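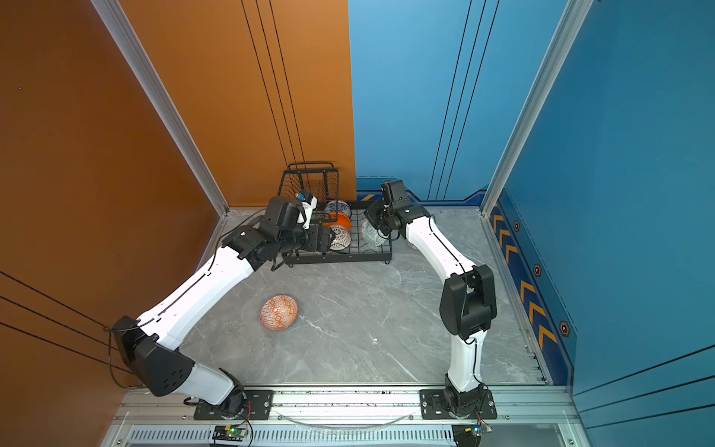

By Osvaldo Sampaio
Shop Visits | June

I went to Vurkville with a budget sheet in my bag and a promise to my boss that I would not sign anything. I kept the promise, barely! We run a commissary kitchen that feeds 403 people at lunch, and the dish room is where we lose folks. They start, they last a month, they go work at the garden center. So when Fesevum sent around an invitation to their open house, I was in the car before I'd finished my coffee.

The building is out past the rail yard, and the sign is tiny, so I drove by it twice. Inside they had bagels, name tags and a row of demo cells, and I skipped the talk on warehouse pallets and went straight to the one with the dishes. Two arms on one rail, a black wire rack in the back, patterned bowls and an orange plate. When I walked up, one bowl was lying on its side out on the floor of the cell, a red-orange one with a white pattern, and the left gripper was pushed right up into the front of the rack. I stood there a good long while (a man behind me asked if I was in line for something).

Gervásio Camargo, who handles small accounts for them, came over and I got out the budget sheet. I'd written down one number for "robot." He was very nice about it, but he drew a line through it and made me start over with a list. Arms. Grippers. The rail and the frame they bolt to. Controls. Cameras. Then the stuff I had never thought of, like spare gripper fingers, a service visit, freight, and somebody's hours to set the thing up and then set it up again when you buy new bowls.

The new bowls part got my attention. We replace dishes constantly, and whatever the supplier has that month is what we get. He said to bring them a box of our real dishes before we ask for a quote, chipped ones too, and to count how many shapes we use. I texted our stockroom from the parking lot later and the answer was 40, if you include lids. I had guessed a dozen.

The one price I came home with was for a set of replacement gripper fingers and the mounting parts, $904, and he suggested putting two sets in the first year. The arms themselves they quote per project, which I grumbled about. The other hard number was freight and crating to our dock: $3,479. That's more than I had down for freight, installation and training put together. I had to go get another bagel.
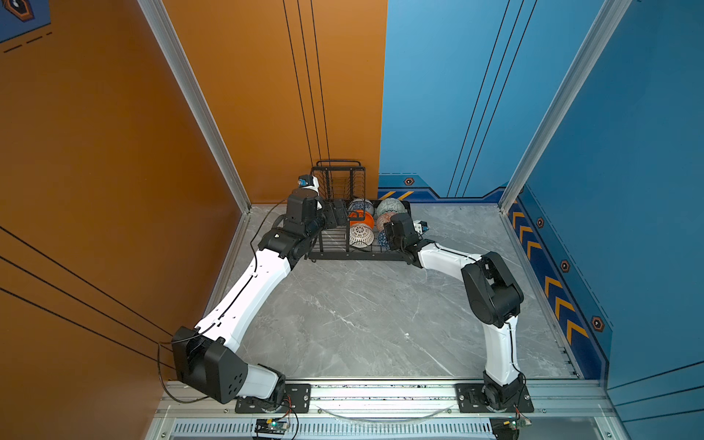 The Utwood Kitchen Letter, Issue 40, page 9

I went back to the dish cell before lunch, and both grippers were at the rack, one on each side, with bowls stored on their sides in the wire. I liked the little white cameras out near the ends of the arms. Those go on my list as their own line now, with a spare, because a camera in our dish room is going to get splashed with something by the second shift. I asked about steam too. Gervásio said to plan on a separate enclosure and get that priced before anything else, and he wrote "STEAM" on my sheet and underlined it.

Floor space was my other worry. I'd brought a tape measure and felt silly about it until I saw two other people with theirs out. What you want to measure is the cell plus room for a person to get around it with a cart, and room to open up whatever needs opening. In our place that means moving the pot sink or losing the shelf where everyone keeps their lunch, and I know which one would start a war.

There was a rival table across the aisle, Vondráček, with a lease plan on a glossy card. Monthly payment, service included, you give it back at the end. I'm leaning that way for a first try, though the card was pretty quiet about who pays if you want out early, and the fellow at the table had gone to lunch. I left my email.

So what I'm asking for in the fall budget is smaller than what I drove up there wanting. Money for a trial with our own dishes, money for someone to look at the steam, and a racking test where we time our own crew first so we have something to compare it to. I'd also like to standardize the bowls, which we should have done years ago and which costs us next to nothing if we do it as the old ones break.

If you go next time, park on the rail yard side and get there before ten. The poppy seed ones go fast.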